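Skilley butcher-block tabletop

I've had the Skilley on my workroom floor for most of a year now, and I still run my hand over it every time I walk past! It's our everyday table, made for desk jobs, crafts and the odd long lunch, and it holds up to 400 pounds. The strips run front to back, so every top has its own pattern (ask me for photos of yours before it ships, I love sending them).

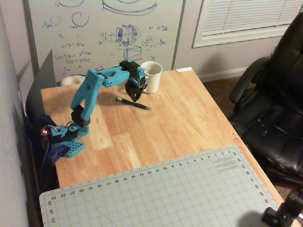

Skilley top with a white mug, a pen and a gridded gray cutting mat.

I finish each one with two coats of Buvano oil — satin, never shiny — and you'll want to add another every 4 months or so if yours gets daily coffee. Wipe spills when you see them and skip the harsh sprays. Small scratches sand right out with a fine 500 grit, going along the grain.

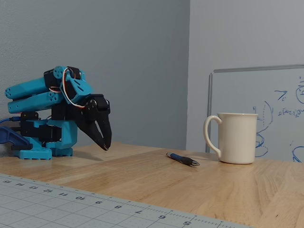

Pen and mug on the light wood.

Legs are sold separately, and the Kemppainen set bolts straight on. Orders go out in 7 working days. Questions about custom lengths? Write to me, Moushumi Seneviratne, and I'll get back to you the same afternoon.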